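Handheld gripper: Lerkia vs Jerkier, wrist cam view question
Forum > Grippers and end effectors > Handheld

plusthamdan
posted 8:40 am

Been swapping between the Lerkia and the Jerkier handhelds for a couple weeks now. Still can't pick. View from the Lerkia cam, office, lights on:

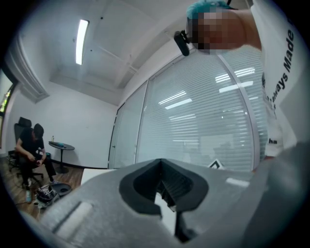
Lerkia handheld, stock fisheye, stock housing. Marker card is the little black and white square over by the opening.

My gripes so far. Housing eats the whole lower half of the view. Marker only partly visible and tilted, so detection is flaky. Ceiling light plus the reflections in the blinds, not great for tracking either. On the plus side the wide lens gets a ton of the room, floor to ceiling.

Jerkier is narrower and lighter but I lose the tips when the jaws close. Anybody run both?

gantrygoat
Ran both, kept the Lerkia. Housing in view is fine, just mask it. It never moves relative to the lens so one mask does it for good. The marker is your real problem. If you can't see all four corners you get nothing, doesn't matter how good the rest is.

Recut the card smaller or shim the mount. I did a 5 mm shim.

robles_rig
Disagree on the mask. You throw away half your pixels and then wonder why the policy can't find the cup. I'd rather have the narrower lens and a second camera.

Also who is paying for the Lerkia lol. 2,395 for the kit last I looked and that's with no controller

gantrygoat
A second camera means second cable, second clock, second thing to calibrate. No thanks. And you aren't throwing away half of anything useful, most of that is corner mush anyway. Look how far the wall bends out at the edges.

Jui-lin Lu
We had the same tilt on ours. Check the screws under the pad first — ours had backed out and the whole finger mount was rotating a little each time you squeezed. Tightened, threadlock, gone. Took longer to find the hex key.

If it's still tilted after that, then shim.

plusthamdan
Will check the screws tonight. Didn't think of that.

@robles_rig paid a bit less, bought the Plustham bundle in February when they were clearing stock. Controller was in the box but it's the old one, USB drops out every so often.

robles_rig
ok that's a better deal than I got. The old controller is junk though. Swap the cable before you blame the board, the short one they ship is awfull

mittens_on_rails
Question on the reflections. Did you try locking exposure? Those white streaks on the glass will fool the feature tracker the second you walk, they slide around and the tracker thinks it's you moving. Happened to me in a room with a lot less glass than yours. Locked exposure helped some. Turning to face the plain wall for the first few seconds helped more.

plusthamdan
Auto exposure right now. Can lock it in the Jerkier tool, haven't found where in the Lerkia one. Menus are a mess

mittens_on_rails
Advanced > sensor > scroll all the way down. It's labeled "AE hold". Resets when you power cycle, so set it every time.

gantrygoat
It does NOT reset on the newer firmware. Update it.

mittens_on_rails
I'm on the newer firmware. It resets.

gantrygoat
Then something's off with yours, mine's held since I flashed it.

Jui-lin Lu
Depends on whether you save the profile before closing the tool. Unsaved profile, it goes back to auto. You're both right, sort of.

robles_rig
Back to the original question. What's the task? For tabletop stuff I'd go Jerkier all day. Your hand gets tired with the other one. Did a session of 16 demos with the Lerkia and my wrist was done.

plusthamdan
Bit of both. Tabletop first, then picking things up off the floor and small side tables, walking between them. That's why I like the wide view. With the Jerkier I keep losing the table until I'm right on top of it.

robles_rig
walking between them, yeah ok. Wide lens then. Still say get a wrist strap

gantrygoat
Told you. Lerkia, mask, fix the marker, done.

plusthamdan
Update, 9 pm. Screws were loose, Jui-lin called it. Tightened them and shimmed it too, full marker in view with the jaws open. Half closed it still clips one corner so I'm cutting a smaller card tommorow. Found AE hold, saved the profile, power cycled, it stuck.

USB dropped twice while I was doing all that. Anyone got a part number for a cable that works with the old controller?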